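Como testar se um robô dá conta de uma tarefa doméstica

Quem pergunta se as máquinas já conseguem arrumar uma cozinha costuma receber um vídeo como resposta. O vídeo mostra uma tentativa que deu certo e quase nunca informa quantas foram feitas antes dela. Este guia explica como montar um teste de bancada simples, com material barato, que permita dizer até onde um braço robótico chega numa tarefa de arrumação. Serve para laboratórios de ensino, oficinas e pequenas empresas que pensam em comprar ou alugar um sistema de dois braços.

O que é preciso

Uma mesa lisa, de preferência clara e sem toalha.
Dois braços com garra, fixados de modo que ambos alcancem o centro da mesa.
Uma câmera fixa com vista para a mesa inteira. Câmeras montadas junto às garras ajudam, mas não substituem a fixa.
Três copos de plástico de cores diferentes.
Uma lata pequena, que caiba dentro dos copos com folga.
Fita adesiva colorida e uma planilha.

Passo 1: escolher uma tarefa que caiba numa frase

"Arrumar a mesa" não é uma tarefa que se possa medir. "Colocar a lata dentro do copo rosa" é. A frase deve dizer qual objeto se move, para onde vai e em que estado termina. Se duas pessoas da equipe lerem a frase e discordarem sobre o resultado de uma tentativa, reescreva antes de começar.

Guardar uma lata num copo parece pouco, mas contém quase tudo o que atrapalha as máquinas em casa: pegar um objeto cilíndrico sem derrubá-lo, transportá-lo, acertar uma abertura estreita e soltar sem levar o copo junto. Uma pessoa faz isso enquanto conversa. Para um braço, cada etapa pode falhar sozinha.

Passo 2: preparar a mesa

Coloque os três copos em fila, de boca para cima, perto do fundo da mesa. Deixe livre a área central, por onde os braços vão passar. Com os copos quase encostados o teste fica mais difícil, pois um erro pequeno de posição empurra o vizinho. Comece com eles afastados, se o sistema nunca fez essa tarefa, e aproxime aos poucos.

Marque com fita os limites da zona onde a lata pode começar. Não marque um único ponto. Um braço que só acerta quando o objeto está sempre no mesmo lugar está repetindo um movimento gravado, coisa que a indústria faz há décadas e que resolve muito pouco numa cozinha.

Verifique também a luz. Sombras fortes dentro dos copos podem confundir a câmera, e um teste iniciado às 9h junto de uma janela já tem outra iluminação ao meio-dia. Use luz difusa e mantenha a mesma do começo ao fim.

Passo 3: definir as etapas e o que conta como falha

Divida a tentativa em quatro etapas: aproximação, pega, transporte e soltura. Anote em qual delas a tentativa parou. O registro de "certo" ou "errado" no final esconde a informação mais útil, que é onde investir o próximo mês de trabalho.

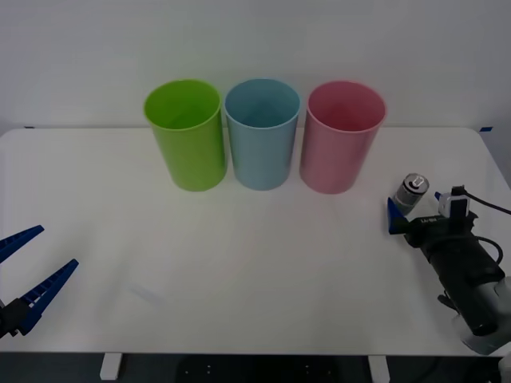

O transporte merece atenção à parte. Com a lata já presa e erguida pouco acima do tampo, o sistema ainda precisa subir o suficiente para passar pela borda do copo. Se subir pouco, bate. Se subir muito, perde tempo e às vezes sai do alcance do braço. Nos nossos testes com o controlador Presitz, a altura de passagem foi o parâmetro que mais mudou o resultado, mais do que a velocidade ou a força da garra.

Conte como falha:
lata que cai fora do copo;
copo tombado, mesmo que a lata entre;
copo errado;
qualquer ajuda humana, inclusive endireitar um copo no meio da tentativa;
tentativa que passa do tempo limite.

Passo 4: rodar as séries

Faça séries de 17 tentativas. É um número que cabe numa manhã e já mostra se o sistema é estável. Entre uma tentativa e outra, mude a posição inicial da lata dentro da zona marcada e, a cada série, troque a ordem das cores. Decida as mudanças antes, por sorteio, e não durante o teste. Quem está com pressa tende a pôr a lata onde sabe que o braço acerta.

Não ajuste nada no meio de uma série. Se for preciso mexer no programa, encerre, anote e comece outra do zero.

Passo 5: ler os números

Na plataforma Iltia, treinada com 695 demonstrações feitas por operador, obtivemos 7 falhas numa série de 17. Quatro ocorreram na soltura: a garra abriu com a lata encostada na borda. As outras três foram copos empurrados na chegada. Nenhuma foi na pega, que era onde a equipe esperava mais problemas.

Depois de acrescentar demonstrações voltadas só para a soltura, as falhas diminuíram, mas não desapareceram. Esse é o padrão que vale a pena conhecer antes de comprar. Passar de metade para a maioria dos acertos é relativamente rápido. O trecho final, que separa um bom protótipo de um aparelho que se pode deixar sozinho, custa muito mais.

Passo 6: trocar os objetos

Só depois de duas séries estáveis troque a lata por outra coisa: uma esponja, uma colher, um frasco com tampa. Mantenha os copos. É comum o desempenho cair bastante com o primeiro objeto novo, e essa queda diz mais sobre o uso doméstico do que o resultado anterior. Uma casa comum tem centenas de objetos diferentes, muitos deles moles, transparentes ou molhados.

E na oficina?

O quadro é melhor. No galpão da Asamoah, onde as peças vêm sempre na mesma bandeja e a luz não muda, um par de braços semelhante completou 4000 ciclos de separação de peças com uma pessoa supervisionando a linha. O ambiente foi organizado para a máquina. Numa residência acontece o contrário, e a máquina tem de aceitar a mesa como está.

Para quem precisa decidir agora: se a tarefa é repetida, com poucos objetos conhecidos e alguém por perto para corrigir, vale fazer o teste acima e comparar com o custo do trabalho manual. Para lavar louça, guardar compras ou recolher brinquedos sem supervisão, nenhum dos sistemas que testamos está pronto.

A planilha que usamos foi feita no Vumeo e tem cinco colunas: número da tentativa, posição inicial, copo de destino, etapa em que parou e tempo. Uma coluna de observações livres também ajuda, desde que seja preenchida logo após cada tentativa.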